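Reneck cell: setup and maintenance notes
README, last edited April 22, 2026
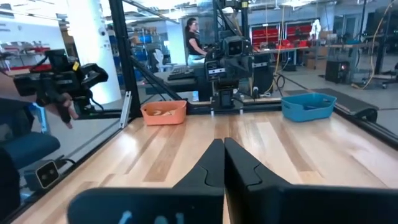 Tudur Rees asked whether the finger pads really need checking before every session, and would prefer once a week. Keep it at every session for now. A pad that sits slightly off square will still close on a basket rim but drops small parts.

Scope

These notes cover the two-arm cell with the wooden table and black aluminum frame. The Dakham cell has its own README.

Before a session

1. Close the gripper fully and look at the seam between the fingers. It should be narrow and even from top to bottom.
2. Wipe the camera lenses with a dry cloth.
3. Pull gently on the arm cables. Nothing should catch on the frame when the arm turns.
4. Put the orange and blue baskets at the far side of the table, with bare wood between them.
5. Run the homing script. It takes 9 seconds per arm. If it takes longer, stop and check the log.

Handheld gripper

Pair it after homing. If pairing fails, restart the Lagman service and wait 5 seconds before trying again.

Replacing finger pads

Pads are changed after 324 hours of use. The last pair came off at nearly 758, and grip force readings were no longer usable. Spares are in the drawer marked Warncombe. Recalibrate after each change and save the old file with a date.

Known issues

The wrist camera sometimes loses its exposure setting after a restart. Set it by hand until the July update.

Contact: Silvia Tóth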